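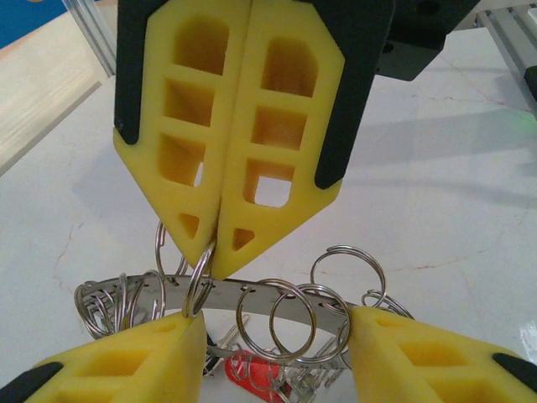 Progress report to the program office, Sturnon side-impact work package
Prepared by Laimutė Laur, Odham vehicle safety group
Period covered: September to December

1. Status

The work package is on schedule for the restraint tasks and two weeks behind on the door structure. Spending is within the approved budget. One change to the test plan needs a decision from the program office and is set out in section 5.

2. Door structure

The Sturnon is built on the Polteo platform, which was engineered for a sedan. The compact crossover body raises the sill and the seating position, so the door beam from the sedan sits too low relative to the occupant's pelvis. In the last period we moved the beam up and changed its section from round tube to a closed hat profile. The current design adds 14 mm of depth inside the door. The window regulator still clears it, but the speaker housing in the front doors does not and will have to be retooled by the supplier.

We ran 2 full-door quasi-static crush tests on the revised beam. The first met the initial and intermediate resistance targets. In the second, the rear mounting bracket tore at the lower weld before the intermediate target was reached. The fracture surface showed poor penetration over part of the weld length. The supplier has changed the weld sequence and delivered new brackets, and we have sectioned one of them. Penetration on that part was to drawing. The delay on this task comes from waiting for those brackets.

3. Side curtain airbag

The curtain now covers the front and rear glass down to the belt line. Earlier prototypes left a gap at the B-pillar trim, where the inflating bag caught on the lower edge of the trim panel. A ramp molded into the trim fixed this at room temperature. Cold deployments are still open. At the low end of the range the trim clip releases late, and in one of the cold shots the clip came off the pillar altogether. A tethered clip has been ordered and will be tried in the same fixture.

Inflator output is unchanged from the last report. We do not plan to revise it before the sled series is finished.

4. Simulation

The full-vehicle model was updated with the new beam and a measured curb weight of 1,592 kg, taken from the second prototype with all fluids and a full tank. The earlier model used the platform figure, which was lower. Raising the mass had little effect on door intrusion in the moving barrier case but did increase B-pillar bending in the pole case. The pillar reinforcement has been extended downward to compensate – this adds a small amount of steel and no new stamping.

Correlation with the crush tests is good up to peak load. After the peak the model is too stiff, probably through the way bracket failure is represented. Work on this continues with spot weld failure data from coupon tests. Until then, late intrusion values from the model should be read as low.

5. Decision needed

The approved plan calls for the first pole test at the Amundsen track building in February. We ask to move it to March and to use the third prototype in place of the second. The second prototype has the old pillar reinforcement, and a test on it would tell us little about the current design. The cost of the change is limited to a rebooking fee and freight. If the February date has to stand, we would propose a moving barrier test in that slot, for which the old pillar matters less.

6. Durability of door seals and latches

The door slam rig has passed 3,000 cycles on the front left door with the heavier beam fitted. Latch effort is within limits. The upper hinge shows slight wear on the pin, measured at the last inspection, and we will check it again at the next stop. The rear doors start once the front door is off the rig.

7. Next period

– Repeat the quasi-static crush test with the new brackets
– Cold curtain deployments with the tethered clip
– Sled series, front and rear outboard seats
– Release of pillar reinforcement drawings to the body shop
– Speaker housing retooling quote

Test sheets and the sectioned weld photographs are filed with the crush test records and can be sent on request.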